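Sturnwood Home Forum > Kitchen > Stainless tables, worth it?

rtarar
June 2, 2018
Paid $589 for a steel prep table and the seller swears it never scratches. I don't buy it.

ostulgate63
They all scratch. Mine looked ten years old by November.

Aqeel W.
Depends on the grade. Mine is fine after 8 years.

ostulgate63
Fine how? Do you cook on it or just admire it?

Aqeel W.
I cook every day. Wipe with the grain, skip the scouring pads. Scuffs blend in after a while.

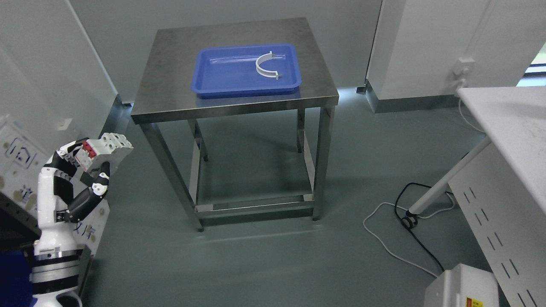 I'd still take steel over butcher block, and I've had both. Oiling wood gets old fast.

rtarar
"Blend in" is what the seller said too. Keeping the receipt.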